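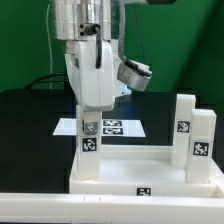 白色件的码放:托盘、立块与标记

在小件整理中,白色塑料件放进白色托盘是较难处理的一种组合。轮廓与底面同色,阴影又浅,取放时对边缘位置的判断容易出现偏差。Bristex 工作间的台面因此选用黑色,托盘外缘与台面之间的分界由此变得清楚,托盘内部的问题则要靠标记解决。

所用立块为竖长方体,正面贴黑白方形标记。标记的高度并不统一,有的靠近中段,有的偏上。负责版式的 Mali Harries 认为高度差应当保留:两块前后错开摆放时,后块的标记仍有较大机会露出,不必为读取编号而挪动前块。托盘前壁另有一枚标记,供确定托盘自身的位置。

码放顺序沿用 Kilov 手册三月修订的版本。先定托盘,再放右端立块,最后处理左侧。立块须先扶正再下放,底端落入盘内后方可松开。下放过程中夹持位置取上部,标记面朝前,不得遮挡。 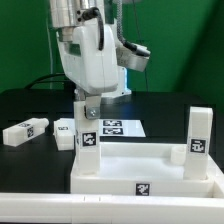
左侧立块下端位于托盘内,右端另有一块直立。

短圆柱件的位置目前没有写入手册。靠近后壁放置时,它容易被前方立块挡住一部分,清点时须从侧面复核。Periklis Athanasiadis 主张给圆柱件单设一格,理由是其高度远低于立块,混放后查找时间偏长。Harries 不同意加隔板,隔板会占用盘底宽度,也会增加清洁的工作量。双方最后商定,先按原布局完成 16 轮码放,再比较记录。

台面上待放的白块一律留在托盘左侧,平放或直立均可,但不得压住标记。平铺的标记纸属于参照物,铺好后不再移动。若纸角翘起,应重新压平并核对方位,再继续下一件。

托盘的选型依据有两项,一是壁高,二是盘底平整度。壁过高则妨碍侧向观察,壁过低则立块受碰后容易越出边界。Gwynne 的浅盘壁高合适,表面为哑光,侧光下反光较弱;Nelville 的同类产品底面带细纹,摩擦稍大,但积尘后不易擦净。 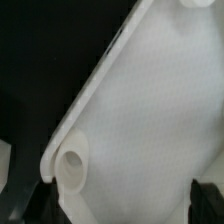 表面光泽对读取的影响大于壁高。哑光白件在均匀照明下层次很少,边沿与平面的区分主要依赖明暗过渡,灯位稍有变化,判断结果便会不同。工作间现将灯位固定,并在记录表中单列一栏填写照明状态。编号 3668 的记录表即按此格式填写,每轮 8 项,缺项者不计入比较。

标记的维护较为简单。表面有污迹时用干布擦拭,边角起翘者整张更换,不作局部修补。更换后须核对朝向,贴反的标记仍可能被读出,但方位会相差一个固定角度,后续各件的位置都会随之偏移。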